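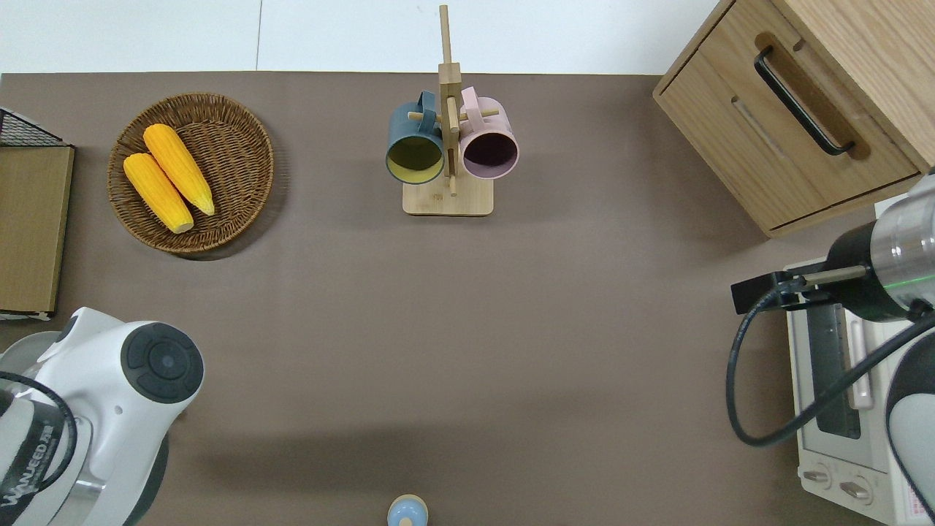

Corn in a wicker tray.

The ferry to Tramcombe stopped running on the Wednesday, and by evening the road through Pekov was closed as well. Lensa Gidey heard it on the radio in the clinic hallway, where she had been asleep on two chairs. The announcer read the list of closed roads twice and then played a march.

She went to find the doctor. Dalia Šimkus was in the supply room with a clipboard, writing down what was left.

"They've shut Pekov," Lensa said.

"I heard the trucks turn around." Dalia kept writing. "Is Tomás back?"

"No."

Tomás Ramalho had left before light with the van and 13 passengers, most of them from the apartment block that had been hit in May and hit again on Monday night. He was supposed to drop them at the ferry and come back with saline. The trip took four hours when the checkpoints were in a good mood. 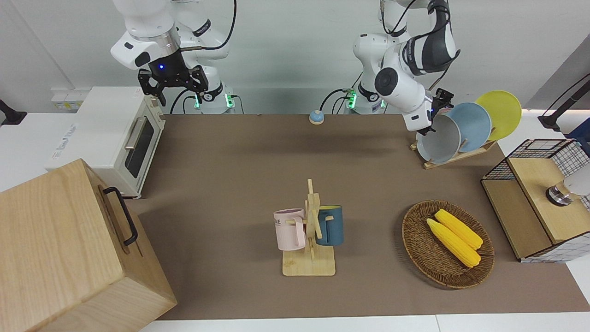
Lensa went up to the staff kitchen and tried the phone again. The line to Tramcombe was dead and the line to the capital rang without an answer. She thought about her mother's kitchen in Calado, where there was a toaster oven, a white one, and a wooden dish rack with the plates standing in it, and where at this hour the news would be on with the sound turned down. Her mother would be looking for the town's name at the bottom of the screen. It was hardly ever there. The foreign channels had the number, 1,315 dead since the winter, and they said it was for the whole province, and then they went to the weather.

She put the receiver down and washed a cup.

Shelling started on the north side a little after nine. It was far enough away that the patients who could sleep went on sleeping. Tülin Yüksel came down from the ward and stood at the front door with her coat over her uniform.

"That's the Dikatum depot," she said. "They're after the fuel."

"You can't tell from here."

"My brother works there. I know where it is."

Lensa stood beside her for a while. A dog crossed the street, stopped in the middle, and went back. There was a glow over the roofs, low down, and it could have been the depot or the rail yard.

At twenty to eleven the van came up the hill with its headlights off. Tomás parked it across the ambulance bay and sat behind the wheel with the engine ticking. There were people in the back. Dalia opened the side door and looked in.

"All of them?" she said.

"The boat had gone. The soldiers said try tomorrow, then an officer came and said don't try tomorrow." He rubbed his face. "I left five at the school. They had cousins there. The rest had nowhere."

"And the saline?"

"No saline."

Dalia nodded and began helping an old man down. Tülin went for blankets. The last one out was Frauke Sauerland, who had taught Lensa geography in grade six and did not seem to recognize her. She was carrying a birdcage with a towel over it.

"Is there a room with a window?" she asked. "He won't settle without one."

"They're all taped up," Lensa said. "But you'll get some light in the morning."

She took the cage and led the way upstairs.

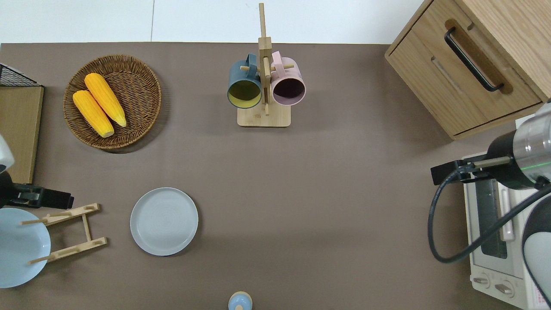

The basket on the table.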